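How do you store a box of mixed cables so they don't knot themselves together?

Elsa Kettunen
May 2023
791 views · 2 comments · Share

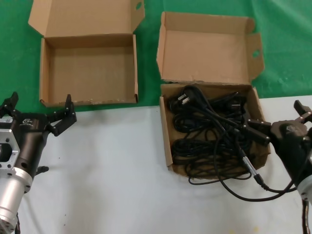 One box still to fill, and the one with the tangle in it.

Hello all, I hope this is the right corner of the site for it. We've got a cupboard under the stairs that has slowly turned into the place where leads go to retire, and I finally decided to tackle it this weekend while the house was quiet. I have two cardboard boxes with fold-back lids, the sort with a little oval hole in the flap, and my grand plan was to use one for mains leads and the other for everything else. As you'll see, the plan hasn't got very far. Everything black is in the one box, it fills very nearly the whole thing, and there's a long loop that keeps making a bid for freedom over the front.

I have two worries really. The first is simply how to get them apart without losing my temper, as every time I pull a plug the whole lot comes with it. The second is how to put them away so that I'm not doing this all over again in September when my son goes off to college and wants half of them. Is it better to coil each one on its own, or will they only undo themselves? I've also got a few with metal connectors on the end and I don't want to damage those by bending them the wrong way. I looked at a set of plastic dividers from Purgate, but they seemed a lot of money for something that lives in the dark. Any advice gratefully received, and do tell me if I'm being silly about it!

3 people found this useful

Bernadette Obi
Oh, you're not being silly at all, Elsa. I did my mother's flat last year and there was a drawer just like it (hers had a bicycle pump in the middle, but never mind that).

Please don't pull! Tip the whole bundle out on the table, on a cloth if you have one, and give it a gentle shake so it spreads out as flat as it will go. Then find one end, a plug or a metal connector, it doesn't matter which, and work that end back through the loops with your fingers. Start with whichever lead is already hanging out, as that's usually the loosest. Once you've freed a couple of the thick ones the thin ones more or less fall out by themselves, and it gets quite satisfying.

For putting away, yes, coil each one separately. Make the loops a bit bigger than your hand and let the cable go the way it wants to go. If it fights you, give it a half turn between your finger and thumb as you lay each loop down and it will behave. Don't wind them tightly round your elbow, and leave a few inches straight behind each connector so the strain isn't all in one spot. Then a strip of that fuzzy hook tape round the middle. I bought a 10 metre roll from Bininus and cut it up with kitchen scissors, and I've still got plenty left.

Stand the coils on their edges in the box, like records, so you can lift one out without disturbing its neighbours. And do put a label on each while you can still remember what it belongs to. Masking tape folded over like a flag is fine.

12 people found this useful · Share

Owen
Freezer bags. One lead per bag, write on the bag, done. Cardboard is fine if the cupboard is dry. Anything with a cracked or squashed flex goes to the recycling centre, not back in the box.

4 people found this useful

Elsa Kettunen
Thank you both so much! I shall have a go at the shaking method this evening with a pot of tea next to me, and I like the idea of standing them up like records. Bernadette, did you keep the ones you couldn't identify? I have a feeling there will be several.

Bernadette Obi
I gave them until Christmas in a separate bag and then let them go. I haven't missed one yet.

Comments (2) · Share this page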